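July, open day at Zarow. Writing this up the same evening, before I forget the good bits.

Got there a little after 9 with Amerley. Parking was hopeless, so we walked up from the lower lot and missed the welcome talk. No great loss according to Adom, who had been there from the start and spent it hunting for coffee.

Main thing for us was the folding bench in the back hall, the Nyarko setup. Two small arms on one rail, walled booth, basket on one side for what comes in, finished pile at the back. I had read their write-up twice and was still not ready for how much fun it is to watch! You stand there telling it where to grab. There was a kid next to me, maybe ten, whispering "other corner, other corner" the whole time, and I was thinking exactly the same thing.

They ran demos in blocks of 15 minutes with a short break in between. We stayed for 4 blocks, and I would have stayed for more if Amerley hadn't wanted to see the Lideleo cart.

Notes on the folding, in no order:

The part I expected to be hard is folding and the part that is hard is everything before it. Once a cloth is flat and square the rest goes by quickly. Getting it flat is where the time goes. The woman running the bench (didn't catch her name, must ask Adom) said most of their work this spring went into spreading, and that a corner tucked under itself still gives them the most grief. Same as our towels.

They let a bad grab be a bad grab. If the fingers close on nothing the arm goes back up and tries again a bit farther in. No alarm, no stop. Ours throws a fault and waits for one of us to walk over. I want to change that first thing.

Cloth gets dragged more than lifted. I always pictured it the other way, pick up high and shake out. She said they tried that and it made a mess with anything thin. Dragging across bare wood gives a little friction and that helps pull the wrinkles out. Question for us: is our mat too grippy? Try it with the mat off. Try it with a sheet of plain board as well.

Cable routing. I know, I know, but look at it. They leave big loose loops at the wrist and elbow and let them swing. I asked if they snag and she said once in a while, on the basket. We have ours tied down tight and we have replaced the wrist cable twice since winter. Going to give ours more slack.

Finished pile goes in the far corner, out of reach of most of the elbow travel. Obvious once you see it. Ours sits in front and gets bumped.

Amerley asked about lighting, good question, I would have forgotten. They keep the walls plain and pale so the cloth stands out. Strong colors are easy. White napkins on a pale wood top are the worst case and they were pretty open about not having solved it. She offered to swap samples with us. Amerley has the email address.

Longest attempt I timed was 31 seconds just for finding a second corner, and people clapped when it got there. I clapped too.

Other stuff: the Lideleo cart does a full 360 turn on the spot, very smooth, and then couldn't get over the rubber strip at the door. Driver was a good sport about it. Domness had a table with grippers you could squeeze by hand. I spent too long there. The soft pads feel great but I'd want to know how they hold up against terry cloth, and the guy at the table wasn't sure. He's sending a pair to try, so somebody please watch for a small box.

Lunch was sandwiches in the yard. Adom got talking to two people from the bench team about doing a return visit to our shop. We need to clean up before that happens. Seriously, the shelf by the sink.

To do:
Retry on missed grab, no fault (me)
Mat off, compare with board (Adom)
More cable slack, both arms (me)
Move the finished pile to the back corner (whoever gets there first)
Send napkin samples, white and cream (Amerley)
Ask about their basket. Ours has a high rim and the arm has to climb over it every time.

One more, since I nearly left it out. She said they start every session with the same cloth, badly spread on purpose, and only go on to the mixed load when that one comes out right. I like this a lot. We should pick a cloth tomorrow and stick with it. 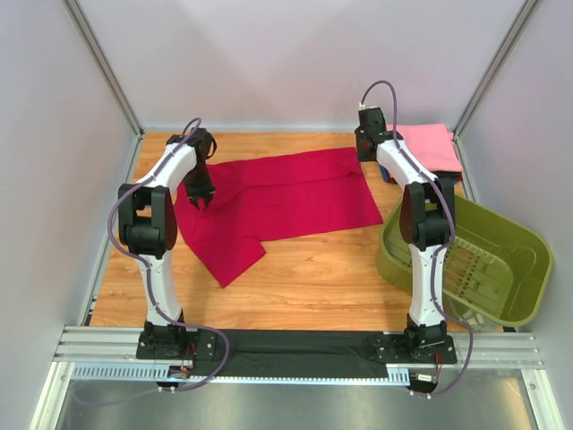
Folding bench at the Zarow open day, red cloth on the table, folded ones in the back corner.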